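Wanero releases new planning software for two-arm robots

4/2/25 – Wanero has published version 3 of Katavura, its planning software for robots with two arms. The main change is in the way the software divides the work. Until now, one arm had to finish its whole movement before the other was allowed to start. In the new version both paths are calculated together, and they are checked again every 19 milliseconds.

The developers tested it on sorting jobs with pens and markers, where many small objects lie close to each other. The test set contains 2450 recorded grasps.
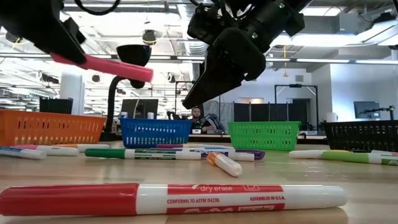 What happens if both arms want to go to the same place?
The planner gives priority to the arm that is already holding an object. The other arm waits at a safe distance, or it receives a different target.

Waltraud Brinkmann, who leads the software group, said that waiting was the most difficult part to get right. "An arm that waits too long is a waste, but an arm that starts too early must stop again," she said.

Katavura can be downloaded by present customers now. A version for the Plastano controller will follow later in the year – the price is not yet decided.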